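Finside Household Water Readings

README, second release

Read this before you open the files. People have quoted the first release in ways the readings do not support, and most of them plainly skipped this page.

What is in it

The set holds 529 readings of tap water hardness, taken in homes in the towns of Dinach and Ledska and in the farms between them. Each row gives a date, a street or farm name, the hardness in milligrams per litre, the type of test used and a free text note. There is one file for each town. Farms were put with whichever town sends them their post, a poor way to sort water and one we would not choose again.

We started collecting because Gatchalian, a firm that sells softening units door to door, was telling people in Ledska that their water had become "dangerously hard" over two years. We wanted to know if it had become harder at all. We still can't say for certain. What we can say is that the figures on the firm's leaflet don't match anything we measured, and that the leaflet doesn't say where or when its own samples were taken.

How the readings were taken

Most come from paper test strips. You dip the strip, wait, and hold it against a printed colour chart. The colours between the third and fourth steps are hard to tell apart in a kitchen with yellow bulbs, and a good number of rows sit exactly on that border. Treat any difference of one step as no difference.

A smaller share come from a drop test, where you add liquid to a vial until the colour turns. It is the better method if the person doing it counts properly. Some households wrote down numbers that the test cannot produce. Those rows are still there, marked "odd" in the notes column. We did not tidy them, having seen what tidying does to other people's data.

Households were asked to run the cold tap for a minute first. Whether they did is anyone's guess. The form had a box to tick, and nearly everyone ticked it, including several who later mentioned that they had filled the vial from the kettle.

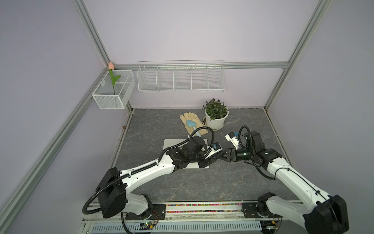 Finside Evening Science Club, Water and Soil Section

Who took part

Anyone who asked for a kit. That is the main weakness of the whole set and no amount of arithmetic will mend it. People who ask for a free water test tend to be people who already think something is wrong with their water. They have scale in the kettle, or a new boiler that failed early, or a salesman's card on the fridge. Somebody perfectly happy with their tap has little reason to post us a form.

The new estate on the east side of Ledska is badly under-represented. We put leaflets through the doors and got almost nothing back. The old streets near the church sent in far more than their share, and several households there tested again and again. Repeat readings have the same household code, so you can drop them if you like. If you take an average without doing so, you will mostly be learning about the old streets.

Known problems

The March batch of strips was stored in a warm cupboard, and we suspect it reads high. We tried 14 of the strips against the drop test and most of them came out a step above. A trial that small proves very little. We have flagged the batch and left the values as reported.

Some dates are in the wrong order of day and month. Where we could be sure, we fixed them. Where we couldn't, the date is blank.

In the Dinach file the notes column contains opinions about the council. They are not data, but the people who wrote them wanted them kept.

Farms with their own boreholes are mixed in with farms on the mains. There is a column for this, "source", and it is empty in far too many rows. Do not read an empty box as "mains". Someone did that with the first release and produced a map that was copied all over the place. The map was wrong.

What you should not use it for

Do not use it to decide whether water is safe. Hardness is chiefly calcium and magnesium, and these readings say nothing about lead, nitrates or bacteria.

Do not use it to show a trend. The early readings and the later ones come from different homes, different strips and different people squinting at them. A line drawn through the lot will slope, and the slope will mean nothing.

Please don't use it to sell anything. We can't stop you, but if you quote us on a leaflet we will ask to see your sums.

What it might be good for

Comparing the two tests, in the homes that did both. Showing a class what a messy table looks like. Working out where a proper survey ought to begin, should the water company ever agree to pay for one. It has told us twice that its own figures are sufficient and has yet to send them in a form anybody could check.

Changes since the first release

Duplicate forms removed (the same form posted more than once, as opposed to the same home tested again). Household codes added. House numbers taken out, after a fair complaint. The "average hardness by town" table has been withdrawn. It was our own table and it should never have gone out, for the reasons given under "Who took part".

Thierry Lefèvre has argued for withdrawing the strip readings as well and keeping only the drop tests. He may be right. The rest of us thought it better to leave them in with the method stated on every row, so that you can throw them out yourself.

Corrections and reuse

Copy it, share it, change it, as long as this page travels with the files. If you find a mistake, write to the section with the row number and what you think the value should be, and tell us how you know. Messages that say only "this looks wrong" go to the bottom of the pile, though plenty of it does look wrong.

Page last changed 26th July.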